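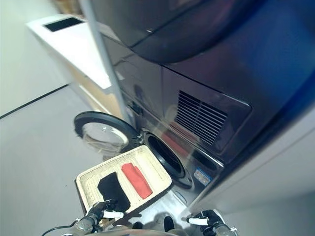

Figure 3. Head camera view in the laundry task, with both grippers at the basket and the door open.

4.2 Data collection and splits

We collected 1,009 demonstrations of the laundry task with the Roton teleoperation interface. After removing the episodes with missing joint readings, 800 remained – of these, 747 were used for training and the rest for validation. The head camera is the only source of images for the policy. In this view the basket and the drum opening are both visible, so we did not add a second camera in the room.

A difficulty of the task is the occlusion by the arms. When an arm reaches over the basket, part of the rim is hidden, and the policy must rely on its joint state. We therefore give Losico a history of 34 past joint states together with the current image. The Esteck baseline receives the same image, but no history. A cloth inside the drum is also difficult, as the opening is dark and only a small region of color can be used.
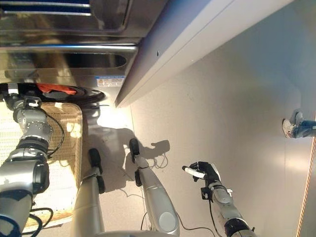
4.3 Evaluation protocol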